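Hovover Records Reissues the Nandard Sessions on Vinyl, With a New Companion Film

30 Sep 2020

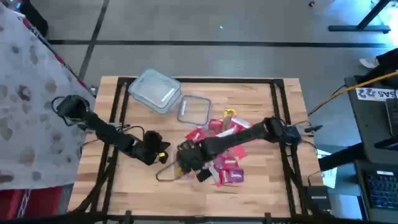

One longtime subscriber to the Hovover newsletter wrote in over the summer to say that the Nandard tapes had been the sound of a whole childhood, played on a cassette so worn that the second side was mostly hiss, and asked whether anyone would ever put them out properly. We get a letter like that every few months, and it is a great pleasure to be able to write back at last and say yes.

Hovover Records is delighted to announce the reissue of The Nandard Sessions, the much-loved set of live-in-the-room recordings made at the old Malhotra studio over a single long winter. The album comes out this fall as a double LP, a CD and a download, and it is joined by a companion film, A Room at Malhotra, which tells the story of the building, the people who played there and the slightly crooked staircase every one of them seems to remember hauling an amplifier up.

The original release was a modest one. It came out on cassette only, was sold mostly at shows and by mail order, and left off a good deal of what was played. The new edition puts back 11 tracks that have never been available in any form, among them two full takes of "Jillis," the slow waltz that closed so many evenings, and a rehearsal of the same tune where the band stops halfway through to argue (very politely) over the tempo. We went back and forth on whether to keep the argument in. It stayed.

All of the music has been transferred again from the first-generation reels, which spent many years in a dry closet and were in better shape than we had any right to hope for. The transfers were finished in July. Listeners who know the cassette will notice the piano first, I think, as it used to sit a long way behind everything else and now sounds as though somebody has opened the door to the next room. The brushes on the snare come up nicely too. We have left the chair creaks alone, and the passing truck at the end of side three is still there for those of you who have grown fond of it.

The vinyl edition is housed in a gatefold sleeve with a 40-page booklet of session notes, set lists, lyrics and the handwritten tape box labels, including the one with the coffee ring. The first pressing includes a hand-numbered run of 100 copies on clear vinyl, sold only through the Hovover store and limited to one per household so that as many people as possible get a fair chance at one.

A Room at Malhotra pairs home movie footage with new conversations with musicians, engineers and neighbors. The studio never had much money or much heating, and there is a lovely stretch in the middle of the film where several players describe recording in their coats. A 20-minute program of unseen performance footage will be included as an extra for everyone who orders the album directly from us.

With theaters and clubs in the situation they are in this year, we will be showing the film online. Anyone who preorders the album in any format will receive a viewing link by email, and the film will remain available to those households for a full month. We do hope to hold a proper screening, with a band and something warm to drink, as soon as that can be done safely.

Preorders are open now at the Hovover store and through independent record shops. Review copies, cover art and screening links for the press can be requested through the contact form on our website. Please mention the name of your publication and whether you would like the LP or the download.

About Hovover Records

Hovover Records is an independent label devoted to regional, out-of-print and little-heard recordings. Its catalog covers folk, jazz, church music and dance bands, on vinyl, CD and download.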